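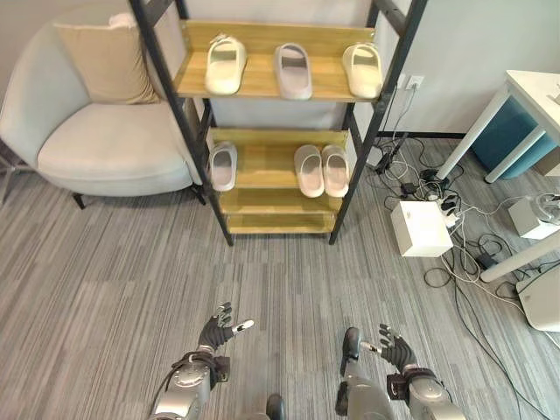
This page was last changed in July.

Slide (footwear)

A slide is a backless, open-toed shoe held on the foot by a single band across the instep. It has no heel strap and no post between the toes. The word is used for both indoor and outdoor footwear, and the line between a slide and a house slipper is not fixed. In trade usage a slide with a soft sole and no tread is normally listed as a slipper, while one with a molded tread is listed as a sandal.

Construction

Most slides have two main parts, the footbed and the upper. In one-piece molded slides both are formed together, usually from ethylene-vinyl acetate (EVA) foam, and there is no seam. In assembled slides the upper is cut from leather, textile or coated fabric and its ends are glued or stitched between the footbed and the outsole. The joint at the edge of the footbed carries most of the load during walking and is a common point of failure.

The footbed may be flat or contoured. A contoured footbed has a raised rim at the heel and a low ridge behind the toes, which the toes grip as the foot lifts. Flat footbeds are cheaper to cut from sheet foam and stack closely for shipping.

EVA foam is light and absorbs little water. It can shrink when exposed to heat, for example in a closed car or near a radiator, and a shrunken slide cannot be restored to its former size. Polyurethane foam is heavier and holds its shape longer, but some types break down in storage through reaction with moisture in the air.

Sizing

Slides are often sold in whole sizes only, or in paired sizes that cover 2 adjacent lengths. The open heel allows some overhang without pressure on the foot. Width is harder to accommodate, and some models have an instep band that can be adjusted with a buckle or a hook-and-loop tab. The Skiro pattern, an unlined type with a wide one-piece band, is cut without adjustment and relies on stretch in the upper.

Gait and safety

Without a heel strap, the wearer must curl the toes or shorten the stride to keep the shoe in place. Slides are therefore poorly suited to running, ladders and driving. Smooth soles may slip on wet tile. Many workplaces that require closed footwear exclude slides by name.

Care and storage

Molded slides can be washed by hand in water at about 30 °C with mild soap and dried in shade. Textile uppers dry more slowly – overnight in most cases – and should not be put away damp. Open shelving lets air reach the footbed. Stacking pairs under weight can flatten the band and loosen the fit.

See also: Clog; Mule (shoe); Flip-flops; House slipper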